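Leka Tabletop Arm Kit: two stars and a working stop button
Reviewed by Mimoza Vukadinović
1 May 2021

I wanted to like the Leka. It went together in an afternoon, the manual was written by someone who has met a screwdriver, and for the first couple of weeks it moved things on and off a plate with the calm of a hotel waiter. Then the grip limit stopped working, and I got to know Plesent's support desk.

The kit is an arm, a parallel gripper, a small camera at the wrist and a control box. You supply the table and the groceries. Ours were a can of cola, a carton of milk, an apple, an egg-shaped thing and a soft yellow and orange item that goes on the plate. The factory demo is called Table Set, and it's a good demo. If you only ever run the demo you may be very happy. 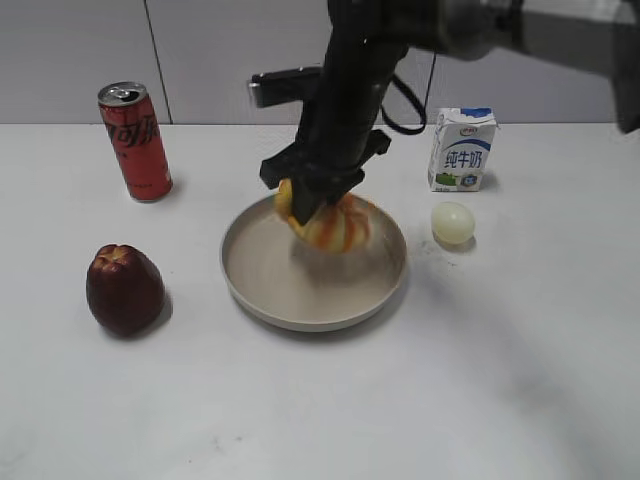
The grip fault

Every object in the Leka software gets a force setting. Soft things are meant to get a low one. On my unit, if the arm is paused while holding something and then resumed, it forgets the setting and goes back to the default, which seems to have been chosen with hockey pucks in mind. No warning on the screen, no beep, nothing in the log except a cheerful "resumed."

I found this out with a ripe pear. I'll spare you the pear.

After that I ran the same pick 89 times with a pause in the middle, and the setting was lost on 12 of them. That's the worst kind of fault to own. If it failed every time I'd have caught it the first evening, and if it failed once a year I'd have blamed the pear. A power cycle clears it until the next pause. Changing the gripper cable did nothing, and neither did the firmware update, although the update did move all the menus.

The part that bothers me is the pause itself. You pause an arm because you want to put your hand near it. A pause that quietly changes how hard the thing squeezes afterward is a safety problem, and it should be on page one of the manual in red.

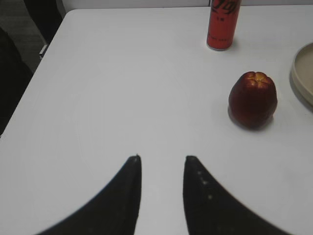 The wrist camera

Decent, with a catch. The fingertips are always in view, so you can judge your line before you commit, and I've come to rely on that. What you don't get is height. Tall objects run off the top of the picture when the arm is low, and the planner treats whatever it can't see as if it weren't there. A can, as far as the Leka is concerned, ends where the picture does. My arm swept sideways into one on the second evening, and the software reported a clear path right up to the clunk.

The fix is to type in the height of every object by hand. This is on page 2 of a separate download -- naturally -- and the field rejects decimals.

I ended up adding a fixed camera of my own, an Eston I already had in a drawer, and checking the layout from that before each run. Arm parked well away, all the items in their places, then start. 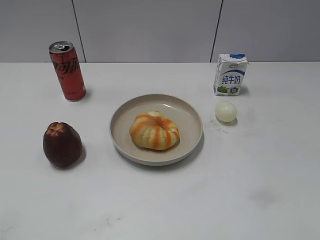

It adds a minute to every run and it has saved me a lot of mopping. The Leka software will accept a second camera without complaint, but it won't plan from it. It will show you the picture, and you can do the planning yourself, in your head, with your finger over the stop button.

The stop button, I should say, is excellent. Big, red, and it cuts motion at once. The gripper stays closed when you hit it, so give some thought to what it's holding. I have pressed it more than any other control on the product.

Support

Plesent answered my first message quickly and asked for a video. I sent one. They asked for a longer one. I sent that, and they told me that the force setting was "advisory." A fix is promised for September. In the meantime they suggest not pausing, which I have passed along to my cat.

Compared with the Jurham

The Jurham costs $600 more, it's louder, and its menus look like a parking meter. It also has a grip limit that stays where you put it, and the gripper won't close after a pause until you confirm. I borrowed one for a few days and resented giving it back. If your budget stretches that far, stretch it.
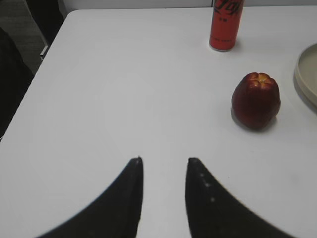 Leka wrist camera, gripper open, with the can running out of the top of the view.

If you already own a Leka, clear the job and start over after every pause, enter your object heights, and keep the soft fruit for yourself. I'll look at it again when the firmware comes out.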